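How Does a Robot Learn to Pick Things Up?

If you have ever reached into your backpack without looking and pulled out exactly the pencil you wanted, you did something that robots find very, very hard. Your fingers felt around, your brain said "no, that's the eraser," and out came the pencil. You probably didn't even stop talking to your friend while you did it!

The kids in the Motenero Robot Club have spent the whole school year on this problem, which robot builders call bin picking. It means taking one thing out of a bin full of different things. Their team is called Saliba (they voted, and it took a while), and they began in February with nothing fancier than a shoebox and a pair of kitchen tongs.

The tongs were the idea of Toàn Mạch, the club's teacher. One kid wore a blindfold and held the tongs, and a partner gave directions. "Left a little. Now down. No, the other left!" After a few rounds everybody understood that a robot needs very clear instructions, and that "a little" is a different size for every person in the room.

So what does a robot need to know before it grabs something? First it has to work out where one object stops and the next one starts, and that gets tricky when a toy is lying on top of something else. Then it has to choose a spot to hold. A stapler is long and has a good middle to squeeze. A soft or rounded thing might roll or squish, and a thin thing lying flat against a wall hardly leaves any room for fingers at all. You can try this at home with a spoon. Lay it in the corner of a baking pan and try to lift it with just 2 fingers.

The club's big challenge this spring is called the Zancombe Mix. Every team gets a bin of everyday things and toys, and the robot arm has to move them out one at a time. Dropping something is allowed, and so is trying again, but every team has 6 minutes and the clock keeps going. 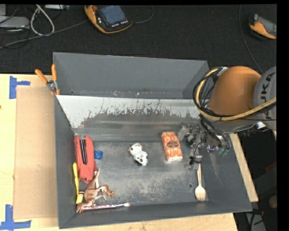
Đạt Dương thinks the flat things are the meanest part of the whole challenge, and would rather pick up ten stuffed animals than one toothbrush, because with a toothbrush you have to come in at just the right angle or your fingers bump the wall.

Plenty of kids in the club agree. Their plan is to go for the easy things in the open first, so there is more space left for the hard ones near the edges. You may do the same thing when you clean your room, big stuff first and then the tiny bits in the corners.

Want to try it? Find a deep pan, a pair of tongs, and some small things nobody will miss, and ask a friend to keep time.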